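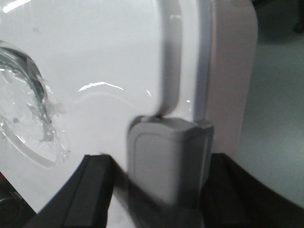

Projects > Grekden Reuse Store > Reports to Funders

About us What we take Opening times Reports Contact

We use cookies to remember your settings. Accept / Manage choices

Progress report to the Fundum small grants panel
Grekden Reuse Store – household plastics and small appliances
November 3, 2020

This report covers the period from May to the end of last month. It follows the headings in the grant agreement, except that storage and packing are taken together.

Work done

The grant was for sorting, cleaning and packing donated household goods with plastic bodies, so that they can be passed on to people moving into their first unfurnished home. Before the grant, these items went on the same shelves as crockery and books. They got scratched, parts went missing, and a good deal of what came in as usable went out as waste.

We now have a separate bench and a separate set of shelves in the back half of the store. Goods are checked on the bench, wiped down, photographed, given a number and shelved by size. The numbering was changed once, in the second month, after two lists were found to be using the same numbers. The older labels have all been replaced.

In the period we took in 116 items under the grant. Of these, 100 were fit to pass on. The rest were broken, had parts missing that we could not match, or were of a type we do not take. They went to the recycling centre, apart from a few kept for spare catches, lids and feet.

Cleaning

Glossy white plastic has taken up more time than we allowed for. It shows every mark under the ceiling lights, and a cloth that has been used on anything gritty will dull it. We now use soft cloths once only on glossy parts before they go in the wash, and older cloths on matt panels and undersides. Channels and grooves are done with a soft brush. The gap where one moulding meets another holds dust and is best brushed before any damp cloth goes near it.

Some items arrive with clear film still on them from the shop. Our first rule was to leave it on as protection. This did not work well. Where the film was already creased or torn it caught on the next item on the shelf, small bits came away, and dirt got underneath. The rule since the summer is that sound film stays on until the item goes out, and torn film comes off at the bench. Any scraps are picked out of recesses and from around rims by hand.

Yellowing is a separate matter. We tried two methods on spare lids and neither gave an even result, so yellowed items go out as they are with a note on the label. People have not minded.

Storage and packing

The shelving was supplied by Arnetti and put up in a day. The two lowest shelves are deeper than the drawing showed, which has been useful for bulky rounded items that do not stack. Taller items stand on the floor on boards.

Packing is in reused cardboard with paper between parts. We bought one roll of foam sheet for shiny fronts and have used less than half of it. Loose parts go in a paper bag taped inside the box – the earlier practice of taping them to the item itself left marks.

Places given out

Goods have gone to 29 households so far, all referred through the Naseri housing advice desk. Most took more than one item. Collection is by arranged time, with delivery for those who cannot carry things. Deliveries were stopped for part of the period and this is the main reason the shelves are fuller now than we had planned.

Problems

The bench light failed and was replaced under guarantee. For a while cleaning was done by the ceiling lights alone, and seven items had to be looked at again afterwards for scratches that had been missed.

The back door sticks in wet weather. The landlord has been told.

Instructions are often missing. We print them where the maker has put them online, but for older goods there may be nothing to find, and working out how a cover comes off can take longer than cleaning it.

Spending

Spending is within the budget on every line except cleaning materials, which is slightly over. We ask for the panel's agreement to move the unspent part of the delivery line across to cover it. The shelving came in under the quoted price. Receipts are attached to the paper copy.

Next period

We plan to clear the backlog on the floor boards first, then start taking in goods again on the usual days. A short written guide to the bench is in draft, with a page on film and one on glossy surfaces. We will send it with the next report. A second set of shelves is not being asked for at present.

Sign up for the Grekden newsletter – enter your email address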